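6 August 2024

I am writing in the evening, at the kitchen table in Jundwood, with the window open. My head is full of laundry. When I was a student I believed that I would one day think about big questions, and now I think about how to fold a cloth. But I will write it down properly, as I promised myself in July.

The question is the same as yesterday. Can a machine do the housework yet? I don't mean one task in a clean laboratory. I mean the bed, the blankets, the pillow against the wall, and cloth lying over other cloth. 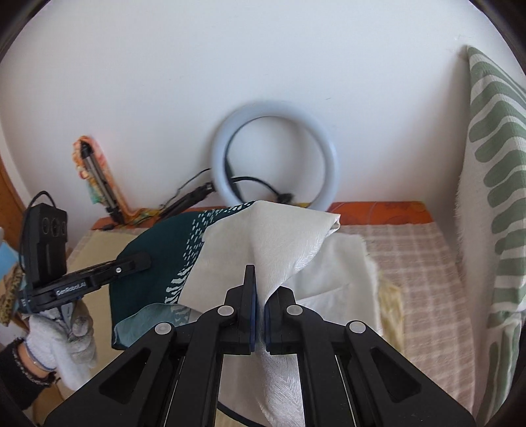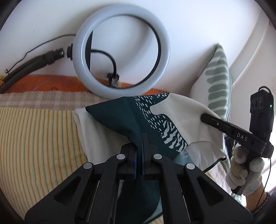
Cloth pinched between two fingers, and a white knitted glove holding the other gripper.

I spent the whole evening comparing this with my own hands. I took a dish towel from the drawer and tried to fold it using only the thumb and the first finger of each hand. It is possible, but I felt very stupid. With my usual hand I do many small things without asking myself. The other fingers push the cloth flat, the palm feels where it is thick, and the little finger holds back a corner. With two fingers there is only "hold" and "not hold", and each mistake must be repaired by letting go and taking again. My towel looked like a bad envelope.

Then I tried with the pillowcase, and this was worse. A pillowcase has two layers, and to take the upper one alone you must rub it a little, so that it slides over the lower one. I never noticed before that I do this rubbing. I had to stop and watch my own fingers, and as soon as I watched them they became clumsy.

I also read again the article about the Heffernan machine, the one which folds shirts for hotels. It folds 115 shirts in an hour, the article says, and I believe it. But each shirt is put in front of the machine by a person, buttoned and with the collar up. If someone gave me a shirt like this, I would also be quick. The difficult part is already finished before the machine begins. At the shop in Pletwood it was similar, when I worked there in the packing room. We had an automatic taping machine for the boxes, very fast and very loud, and two of us stood beside it all day to make the boxes straight.

My opinion, for today: the machine can hold the cloth. Maybe it can fold a square one, if it lies alone and flat. I don't believe that it can make order on a bed where several cloths are together, because there it must first decide what is what. Where does one cloth finish and the next one begin? If the pattern changes, is it a second cloth or only the other side of the same one? I ask myself this also at home, when I pull the sheets out of the dryer in one big ball, but I have the answer in my hands after one second.

On the other side, I should be fair. My grandmother washed by hand until she was old, and she did not believe in the washing machine either. She said it could not know which collar was dirty. She was right, it does not know, and still everybody bought one. Perhaps it will be like this again, and we will accept a folding which is not so beautiful. I would accept it for the towels. For the shirts I am not sure.

What I would really like is a machine for the duvet cover. I have fought with mine for years. It is from Sondska, very good cotton, and I have never once found the far corners at the first attempt. If somebody sells me a robot that puts on a duvet cover, and does nothing else, I will pay 849 dollars for it and not complain. My vacuum cleaner robot cost 75 at the flea market and it is afraid of the hall carpet, so my expectations are not high.

Other things of today. The tomatoes on the balcony have brown spots again, I must ask at the garden center what it is. I wrote 766 words for the course, and the teacher wants 500, so tomorrow I must cut. I think the part with the dishwasher can go — it is long, and the dishwasher is too easy. Everything there is hard and keeps its shape. A plate is the same plate when you turn it around.

The dish towel is still on the table in front of me. I folded it again just now, the normal way, and counted how many fingers I used. Eight, and one time the chin.

Tomorrow: sheets, bread, call the dentist before noon.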